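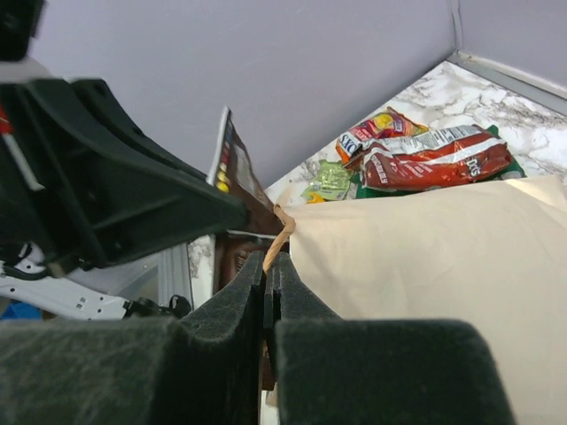
3.2 Gripper set-up and upkeep

The Lanora cell packs mixed snack goods into paper carrier bags. Its arm carries a two-finger gripper whose fingers are covered in dark felt. Bare plastic fingers slid on glossy film and creased the twisted paper handles, and the covering was adopted after the trials reported by Fontana and Longo in December. The handle is taken between the fingertips, so the gap at the tips has to be even along its whole length. Small wrappers are approached from above with the fingers apart, as in Figure 4.

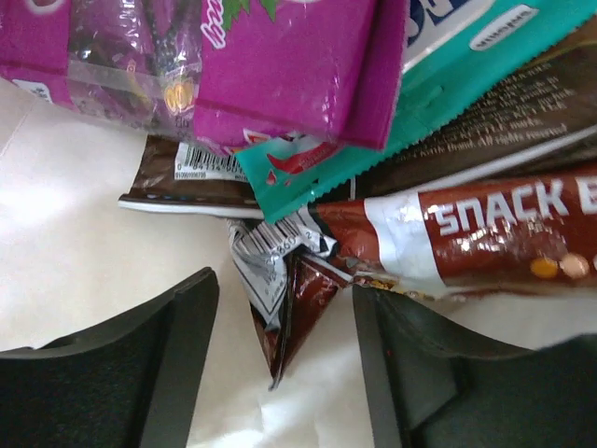 Figure 4. Gripper fingers over a heap of overlapping snack wrappers, wrist camera view.

Crumpled foil ends and clear windows in the packaging return bright highlights to the wrist camera. Exposure was therefore fixed at the start of each session and left unchanged until the session closed.

Upkeep followed a written routine. After every 80 picks the operator brushed the covering along its full length and checked the tips for lifting at the edges. Cable connectors at the wrist were pressed home by hand with the arm stopped. A finger was re-covered when the felt had worn smooth at the tip, and the grip width was then set again against a Tiltasis gauge block. The cell completed 3025 picks during the study, of which 1922 were made with the first set of covers. Both sets were fitted by Longo at the Pagano workshop. No change was made to the housing or to the arm bracket between sets.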